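Subject: Re: [cukix-users] Wire handover, foam pads, first numbers

Setup as of 18th April, both grippers on the yellow pocketed pads:
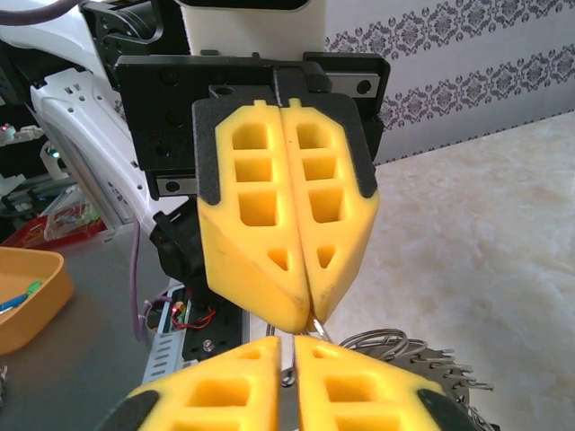 ## Replies to the Hondberg questions

> Are you still training the handover as one policy for both arms? We split ours in August and lost the timing between release and grasp. Also, how do you tell a real grasp from the pads just closing on each other?

Yes, still one policy. It sees both wrist cameras and outputs both gripper widths, so the release is learned along with the grasp. We tried the split version from the Thongsuk branch and got the same timing trouble you did.

The grasp check is weaker. Wire this thin barely changes the closed width – the encoder reading is nearly useless. For now we label success by hand from the video, after the giving arm has opened and backed off.

## Results

We ran 43 trials on the wire loop with the joint policy. 18 failed. Of those, 13 were the giving arm opening too early, and the other 5 were the wire sliding out along the seam after a good grasp. I don't have a matching set for the split policy yet, so please don't quote this as a comparison.

The early openings mostly come when the loop is turned edge-on to the receiving wrist camera. More demos with the loop in that position are next on the list.

Logs and the Cukix config are in the Wirkthorpe folder. The action chunk length in the readme is out of date – use the one in the config.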